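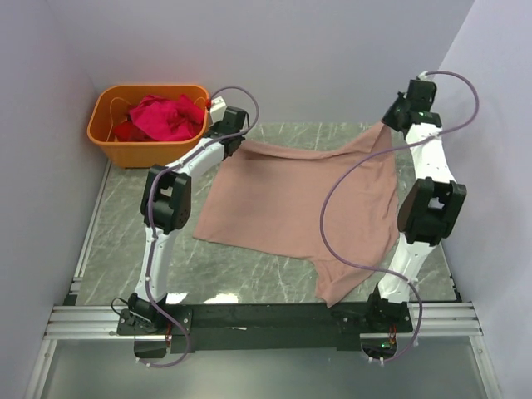 # Folding standard for knit tops – comments requested

**gkubo_linens** (moderator)

Members of the Wunbridge garment care board are invited to comment on the proposed folding standard for T-shirts and light knit tops. The draft reads as follows:

1. Lay the garment on a clear, flat surface.
2. Lift it by the two upper corners and draw the top edge taut.
3. Lower it again, bottom edge first, and smooth any remaining creases toward the sides.
4. Fold each side to the center, then fold in half twice.

The pinkish-beige top shown with this post is at step 2. The top edge is straight, while the lower part still rests on the table with soft folds in it. Please keep replies to the method itself.

Genji Kubo

---

**noten_laundry**

Our department supports the draft with one reservation. Step 2 should specify the shoulder seams. A knit held by its outermost corners will stretch there, and the shoulders may keep small points after folding. We processed 293 tops in April and returned several to the press for this fault.

---

**jxie**

I respectfully disagree with the previous reply. Holding at the seams leaves the sleeves hanging free, and they must then be straightened by hand. For cotton knits of ordinary weight, the corners are acceptable provided the garment is not held up for long.

My concern is with step 3. In the picture there is a good deal of bunching on the right side. If the top is lowered in that condition, the creases will be folded in. I would add a short instruction: "Shake once, gently, before lowering."

Junhao Xie

---

**carroll_house_stores**

Shaking is not permitted in our folding room, as it spreads lint to finished stacks. We ask that any such wording be marked optional.

We would also question the surface. A smooth tabletop is easy to clean – but light knits slide on it. We use a cotton pad at every station.

---

**noten_laundry**

A pad is reasonable for fine knits. For everyday T-shirts it slows the work, and the pad itself must be laundered. We would not support making it a requirement.

---

**gkubo_linens** (moderator)

Thank you all. Step 3 will be amended to read: "Shake once, gently, where house rules allow." The pad will be listed as optional. The question of seams or corners remains open, and members at the Dundville site have asked to submit their own results before the wording is settled.

---

**jxie**

Agreed on both amendments. Please note that heavy sweaters should be excluded from step 2 altogether. They should be folded flat without lifting.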